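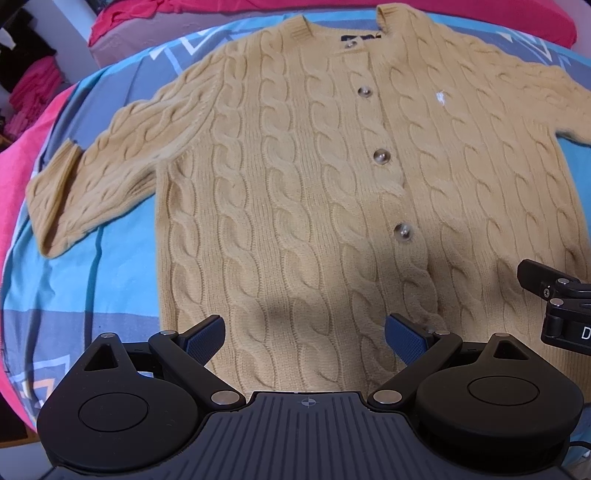

Folding a cable cardigan without crushing the cables
Laundry & Storage > Knitwear
May 2022

mosov42
Cable cardigan, mustard, ribbed at the cuffs. Stored folded on an open shelf. After 3 months there is a hard crease across the cables at chest height. Buttons done up, sleeves crossed behind. What fold do you use?

Buten
Lay it face down, buttoned. Sleeves straight down the back, sides in along a plain channel between cables, then fold in thirds from the hem. A crease in a plain channel steams out. One across a cable takes longer.

kuipers_k
Disagree on buttoned. The placket pulls at each button under a stack. I leave them open and roll from the hem.

Buten
Rolling stretches the outer layer. Mine weighs 600 g and the hem flared by September.

Gastodness
Depends on the stack. Keep it to 4 knits, heaviest at the bottom. Fold direction matters less than load.

mosov42
It was under more than that. Restacked, will try thirds. Buttons stay done up for now.

kuipers_k
Check the top one first.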